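Plerkton soap works, open day
Visit report, November

The Plerkton works opens its doors to the public once a year. Entry is free but you have to book a slot, and I took one of the early afternoon ones. The site is a single-story building behind the old freight yard, with the boiling and drying side at the north end and the pressing, finishing and wrapping side at the south. The tour runs in the direction of the product, north to south, and takes a little under two hours if the group keeps moving. Ours did not.

Wear closed shoes. The floor in the pan room is tiled and it is slick everywhere, including the parts that look dry.

The boiling side

Plerkton still boils its own base for the household bar and buys in noodles for everything else. Both pans were off for the open day, so what you get is a look over the rail and a talk on fats, lye and brine. The talk was pitched at a general audience and skipped the wash stages almost completely. I asked about the salt level at the last wash and was told it depended on the batch, which I had assumed.

The dryer was more useful. Wet soap goes in at the top under vacuum and comes off the wall of the chamber in flakes, which are pushed through a plate to make the noodles. The moisture target for the toilet bars is lower than for the household bar, and the operator checks it by hand against the inline meter at the start of every shift. The log sheets were out on a desk and anyone could leaf through them. Entries were tidy and the corrections were initialed.

Milling and plodding

The mill is a Grultholm three-roll unit, older than the building it stands in and moved twice. Color and perfume go in at the mixer just before it. The pinks are the hardest to keep steady from batch to batch, we were told, and they are also the colors customers write in about when they fade. From the mill the soap drops to a twin-stage plodder, comes out as a continuous log, and is cut to length for the press. The cutter was running on scrap at low speed so that visitors could watch it.

I would have liked more time at this point. The group was 6 people and two of them had questions about bath bombs.

Stamping and wear

The stamping talk was the best part of the day. A die on the household line is good for a long run before the raised lettering starts to lose its edge, and the press operator showed how that is judged: a bar is pulled, turned under a side light, and compared with a reference bar kept in a drawer. Shallow relief fills in first at the inside corners of the letters. Large block letters hold up longer than small ones, and small letters set on a curve are the worst case, as the strokes are thin and the walls of the die are hard to polish evenly.

The same holds in use. A shallow emblem goes soft with handling, the small characters before the large ones, and the corners of the bar round off along with it.
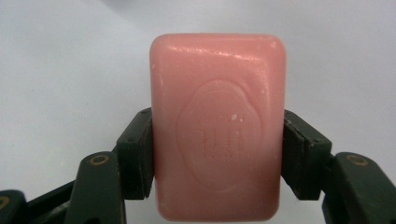
Yagi disagreed with the works on this and said the depth of the die matters far less than the hardness of the base, so that a shallow stamp on a well-milled bar will outlast a deep one on a bar that was pressed too warm. The operator accepted half of that. Press temperature is watched closely at Plerkton, but the die depth was increased on one of their own lines a few years ago and complaints about lost lettering did go down. No test data was offered on either side. I would want to see both variables changed separately before taking a position.

Release from the die was covered briefly. The dies are chilled, and the chiller was by far the loudest thing in the room. If the die is too warm the bar drags and the face comes out with a skin torn off it. If it is too cold, moisture condenses and you get pitting. The working range is narrow and is set by the product, so a change of base means a change of chiller setting and a short run of rejects. Rejects go back to the mixer.

Press output on the toilet line is 126 bars a minute. The household line is slower.

Wrapping and paper

The last room is wrapping. Two formats are in use: a folded paper wrap with glued ends, and a carton with a stiffener inside. Cartons come flat from Cuvodar. The paper comes in sheets and is plain on the inner side, and the stock is chosen for three things - grease holdout, stiffness at the fold, and how it behaves after a few weeks in a damp warehouse.

There was a sheet test to go with this part. A fresh bar left on uncoated paper gives up oil from the perfume, and the stain spreads along the grain of the sheet. On coated stock it stays put much longer. You check by holding the sheet flat under a low light and looking for any change in tone, and a clean sheet should show nothing at all apart from shadow. 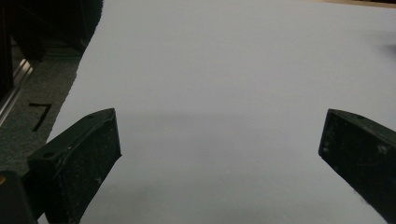

Grain direction matters at the fold too. With the grain running along the length of the bar the paper wraps close and stays down. Across the grain it springs back, and the end glue has to do more work than it should. A pallet cut the wrong way was received last winter and about 526 wraps were made before the line was stopped. They were unwrapped by hand and the bars were saved.

The wrapping machine itself was guarded and not running. Changeover between bar sizes takes most of a shift, mainly for the folding plates, and they schedule around it.

Practical notes

The shop at the exit sells seconds by weight. Most have a chipped corner or an off-center stamp and are otherwise sound. Cards are accepted. There is parking for a small number of cars on the freight yard side, and the gate on that side closes at 5 p.m.

The printed handout has a flow diagram of the whole process with the dryer and the mill shown in the wrong order. The one on the wall in the entrance is correct.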